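Notebook > Praten > Plate stacking

January, after lunch

Today I changed only one thing in the Praten policy: the weight of the wrist camera in the loss. The head camera stays as it was. We have 1373 demonstrations, and I trained on all of them for the two-plate task, orange plate and green plate. Evaluation is 50 trials, in blocks of 10.

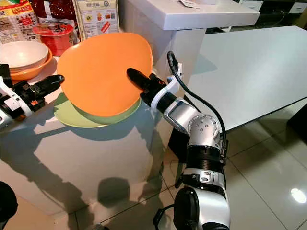 Isla Menzies thinks the block size is too small and that I should not compare the blocks between them, only the total. She also asks if the seed is the same as in the Tamer runs. I agree with the first point. For the second: yes, same seed.

In the first block, 7 trials finished correctly. The three failures look the same in the log: the gripper closes too early, when the plate is still steep, and the force goes up before the height changes. I suspect the label for "contact" comes late in the demonstrations.

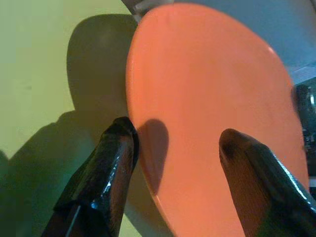 So I will move the contact label earlier by five time steps and train again tonight. If the early closing stays, the label is not guilty and I must look at the action chunk length. Senga Urquhart has the old script for relabeling, ask her before writing a new one.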